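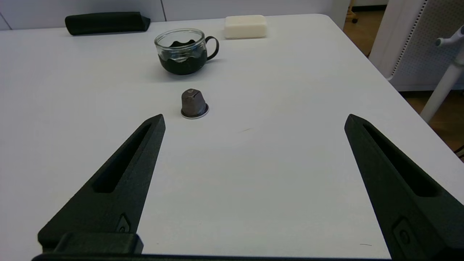

Manipulation Group, Department of Mechanical Engineering

Figure 4. View from the wrist camera with the Talebi fingers open and a coffee capsule just beyond the fingertips. A glass mug stands behind it.

4. Comparison of Finger Designs

4.1 Setup

We compared two sets of fingers on the same arm, with the same gripper base and the same wrist camera. The first set, Mustier, is a pair of flat parallel pads with a rubber face. The second set, Talebi, is a pair of long tapered fingers that close at an angle and come to a narrow point. Both sets bolt to the base with the same screws, and changing from one to the other takes a few minutes. The arm was driven by the Gundero controller described in Section 3. Controller gains, approach speed, and closing force were held fixed across the two sets.

The camera sits behind the fingers and looks out along the approach direction, so the fingers are always in view. With the Talebi set they rise from the bottom of the image and lean inward (Figure 4). The tips stay visible while the gripper is open, and we used them as a reference when checking the hand-eye calibration. The Mustier pads are shorter and show up only as two dark blocks in the lower corners. We did not mask the fingers out of the images for either set.

All trials were run on a white tabletop under the normal room lights. The target was an empty single-serve coffee capsule with a foil rim, standing rim down. We chose it as the main target because it is small, its sides slope, and the rim is wider than the body. A grasp that closes too high slides up the slope and off the top. A grasp that closes too low catches the rim on one side and tips the capsule over. The useful band between these two is narrow, and we expected it to separate the two finger designs better than the blocks and bottles used in Section 3.

Each trial began with the capsule in view of the wrist camera and the gripper open. Other household items were left on the table as clutter, among them the glass mug with a black handle seen in Figure 4. The clutter was moved between trials. The controller was given the class of the target but no position.

4.2 Procedure

A trial had three stages. In the first, the detector found the capsule in the wrist image and the controller moved the gripper until the target was centered between the fingers. In the second, the arm moved forward with no further camera updates and the fingers closed. In the third, the arm lifted, held still, and then set the capsule down in a tray. A trial was counted as a success only if the capsule reached the tray. Drops during the hold were counted as failures, even where the first contact looked good.

We ran 386 trials in total. Of these, 287 ended with the capsule in the tray. The remaining 99 were sorted by hand from the recorded wrist video into missed detections, collisions with clutter, tipped targets, and slips. Where two causes applied, we used the one that came first.

The order of the two finger sets was alternated in blocks of 12 trials. We did this after a pilot run in which all of the Mustier trials were done in the morning and all of the Talebi trials in the afternoon, when daylight reached the table and changed the exposure. The pilot data are not included in any of the results.

4.3 Results

The Talebi fingers did better on the capsule. Most of the difference came from the tipped category. With the pads, the lower edge of one pad often reached the foil rim before the other pad had made contact, and the capsule rotated away from it. The narrow tips could be placed above the rim on both sides, and a small centering error pushed the capsule sideways without turning it over. Once the capsule had moved against the second finger, the grasp usually closed in the normal way.

Slips went the other way. The Mustier pads hold the capsule over a larger area, and when a grasp was good the capsule rarely moved during the lift. The Talebi tips touch it over a small patch on each side. In 19 trials the capsule turned between the tips during the hold, although it did not always fall. Lowering the arm acceleration reduced this in a short follow-up test, at the cost of a slower cycle. We kept the original setting for the main comparison.

Collisions with clutter were less common with the tapered fingers. This was most noticeable when the mug stood directly behind the capsule, as in Figure 4. The pads need more clearance past the target, and the front corner of a pad sometimes touched the glass before the fingers closed. The controller does not plan around objects behind the target. It stops on contact force, and every such stop was counted as a failure.

Missed detections did not depend much on the fingers. They were tied more closely to what stood in the background. A clear object behind the capsule makes its outline harder to find. The detector sometimes drew one box around the capsule and the lower part of the mug together, which put the center of the box too far back. In these cases the arm moved beyond the correct point and the fingers closed on the wrong part of the target or on nothing.

4.4 Effect of the camera view

We had expected the long fingers to cause trouble for the detector by covering part of the image. This was a problem only at the end of the approach. At the distance shown in Figure 4, the capsule is well clear of both fingertips. As the gripper moves in, the tips begin to overlap the sides of the capsule and the detection score drops. We therefore set the last camera update at the point where the tips are just short of the target. Everything after that is open loop.

The length of the open-loop move was the same for both finger sets. It could have been made shorter for the pads, and a setting tuned for each set would probably help Mustier more than Talebi. We tried this briefly and saw fewer tipped capsules with the pads, but the number of trials was too small to report.

Shadows were a minor issue. The capsule casts a soft shadow on the white surface, and in some views the detector included it in the box. The resulting offset was small compared with the opening of the gripper. The tapered fingers tolerated it better than the pads for the reasons given in Section 4.3.

4.5 Limits of the comparison

The results apply to one arm and one kind of capsule. We did not test full capsules, which are heavier and may slip more with the narrow tips. We also did not test capsules lying on their side. A few attempts during setup suggested that both finger sets need a different approach angle for that case, and the current controller always uses the same one.

Wear was not measured. The rubber on the Mustier pads was replaced once, in April, before the main trials. The Talebi fingers were used as delivered. The Zelard fingers mentioned in Section 2 were left out because their mounting holes do not match the gripper base, and an adapter would have moved the tips relative to the camera.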